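Butcher-block countertop

A butcher-block countertop is a work surface made of wood strips, called staves, glued together under pressure into a single slab. Oak, maple, beech and walnut are the usual species. Most residential tops are 1 1/2 inches thick, and thicker slabs are made for islands and baking tables.

Construction

Three patterns are in common use. In edge-grain tops the staves are turned so that their narrow faces form the surface. Flat-grain tops show the wide faces and dent more easily. End-grain blocks are cut across the fibers and set upright, a layout that hides knife marks but takes up water quickly and costs the most to build.

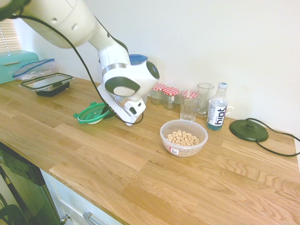

Staves may run the full length of the slab or be joined from shorter pieces, either butted or finger-jointed. Shorter pieces make use of offcuts and lower the price. Lumber is dried to a moisture content of 7 to 11 percent before gluing. Wood moves mainly across the grain, so tops are fastened to cabinets through slotted holes that let the slab swell and shrink with the seasons.

Finishes

Food-grade mineral oil stays soft and must be renewed often. Tung oil and hardening oil blends cure inside the surface and last longer. Film finishes such as varnish resist stains but are damaged by cutting. The cut edges around a sink are sealed on all faces, including the underside.

Repair

Scratches and shallow burns are sanded out with progressively finer paper and the area is oiled again. Open joints are cleaned, filled with glue and clamped.

See also: Cutting board; Edge-glued panel; Wood finishing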